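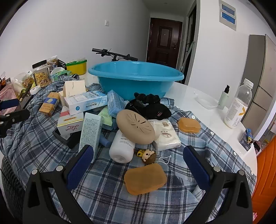

Setard Brushed Cotton, Check

Woven for Vevora in 100% cotton and brushed on one side. Suitable for shirts, pyjamas and light linings. Sold by the metre, minimum order 2 m.

Weight: 200 g per square metre
Shrinkage: wash before cutting
Care: machine wash with like colours, cool iron on the reverse

Checks are matched along the length only. Allow extra cloth for matching at side seams. Full bolts are 36 m and ship on a card tube. Cut lengths are not returnable.

Last updated: August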